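I met Imani Nzioka in the café at the back of Skalura, the travel agency she has run for nine years, and she'd ordered me a tea before I'd got my coat off. I wanted to ask her how anybody finds a decent cheap break these days. I'm hopeless at it – last March I paid more for the airport parking than for the flight.

"Everyone does that once," she said. "You look at the fare, you feel clever, and you stop adding up."

Her way of doing it is very plain. She writes down what the whole trip can cost, door to door, and works backwards. The coach to the airport goes in first, then the bags, then the room. The fare goes in last.

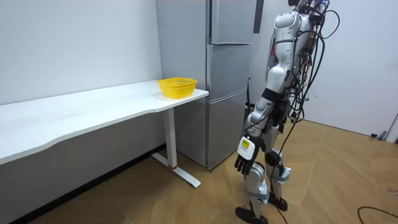
White desk, tall fridge and a humanoid robot.

I asked whether booking early is still the trick. "For school holidays, yes, book the minute you can," she said. "For a couple who can go whenever they like? I'd sit tight." Her own favourite is the small coast resort of Pudance, out of season, where she once got four nights for £100 and had the sea front pretty much to herself (she did say half the restaurants were shut, mind you).

She's less keen on the big comparison sites than I expected. She uses them to see what's there, then rings the hotel. "Ask for the person who does the bookings, be nice, and ask if breakfast can go in. I get a yes more often than you'd think."

What about those package deals with everything bundled up? She pulled a face. Some are lovely value, she reckons, but check the transfer times. She had a family on one who landed at midnight and sat on a coach until dawn, dropping people at eight hotels before theirs.

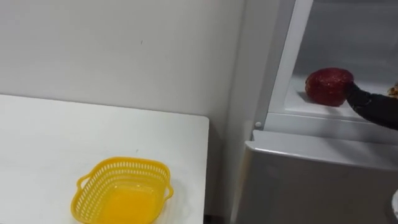
Kanako Tsuchiya, listening from the next table, leaned over to say that she'd rather pay extra for a taxi than ever do a shared transfer again, and that a late flight was no bargain with small children.

"Well, quite," said Imani, and wrote the name of a taxi firm on a napkin for her.

I came away with a napkin of my own. It says Pudance, October, ring first.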